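Let's hear it for the dropped cracker packet
Opinion, Dec 16, 2019

I love a good robot failure. The small kind, I mean, the kind that leaves crumbs! Our project, Drarnel, had one in October, and I think it taught us more than the whole summer before it.

The job was to pick up groceries on a living-room table. Over 2066 tries the log looked splendid. Then Birgit Stüber went through the packets by hand and found 15 with crushed contents, every one of them logged as a success. The software only asked whether the fingers had closed on something and lifted it. Crackers were never consulted.

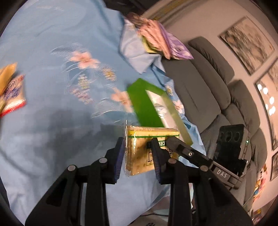
Report the crumbs

My view is that faults like this belong on page one of any report. A see-through wrapper with a protruding seam, a cloth with folds in it, a box lying right behind the thing you want: homes are full of this, and it's wonderful stuff to test on. If a grip that breaks a cracker goes down as a pass, what happens when the same hand is passing somebody a glass?

Birgit has since added a squeeze limit and a fourth column to the log, headed simply "broken?". The pass rate dropped straight away and I was delighted. Please, if you run a project like ours, publish that column too. I'd read every line of it.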